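Sudstead track meet draws 1,333 fans as Rutherford wins the 800

By Siiri Kiiskinen

May 26, 2026

SUDSTEAD – Senior Jeanie Rutherford pulled away on the final curve to win the girls 800 meters in 2:14.6 on Saturday, and Sudstead High took the team title at its home invitational for the first time in six years.

Sudstead finished with 94 points. Vuorinen was second with 88, and Durnska was third with 71.

Paid attendance was 1,333, up from last spring, when rain kept the crowd small and pushed the relays to the next day.

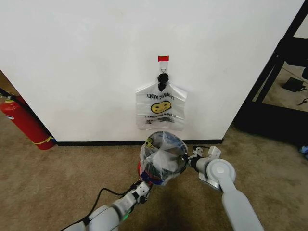 Rutherford sits, then goes

Rutherford ran fourth for most of the first lap. She moved to second at the bell and stayed on the leader's shoulder down the backstretch before making her move with 200 meters left.

"I wanted to go earlier, but Coach told me to wait," she said. "My legs were fine. It was windy on the back side and I didn't want to be out there by myself."

She came back an hour later to run the third leg of the 4x400 relay, where Sudstead placed second behind Durnska. Those eight points kept the team ahead with two events to go.
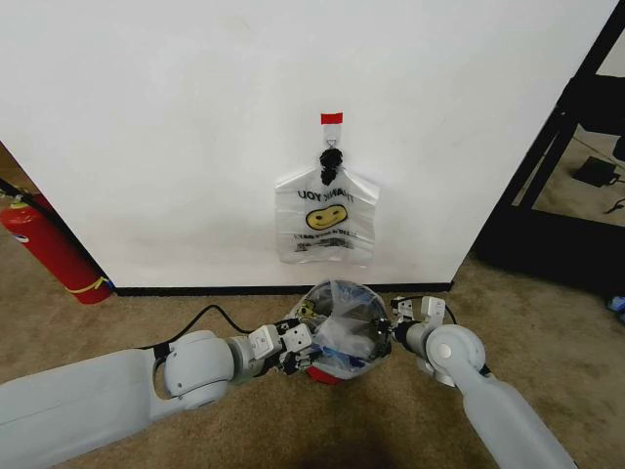

A plastic bag with a smiley face hangs from a hook on the wall.

Vuorinen had led after the field events. Its throwers went first and third in the shot put and swept the top two places in the discus. The girls javelin was stopped for 20 minutes while officials re-marked the sector lines, and the last three throwers went after the hurdles had started.
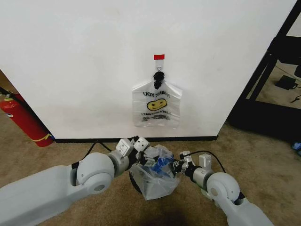 Durnska won both relays and the 3,200, but had no entries in the pole vault or the triple jump. Two of its jumpers were held out with sore hamstrings and are expected back this week.

The boys meet was scored separately. Vuorinen won that one easily, and Sudstead was fifth.

The invitational also brought in $1,870 at the gate and concession stand for the track program. The school wants to replace its high jump mat before next season and has set a goal of $2,000.

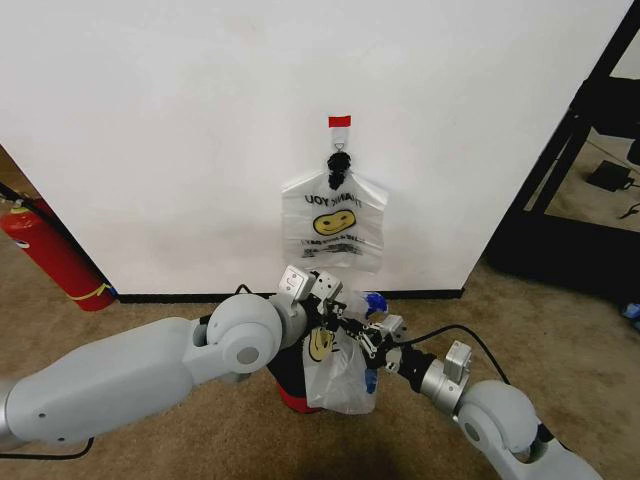

The rest will come from a car wash in the Rellavora parking lot on Saturday morning. Cars are $8 and trucks are $12.

Sudstead travels to Durnska on Thursday for a dual meet. Field events start at 3:30 p.m. and running events at 4:15. Rutherford is entered in the 800 and the 1,600.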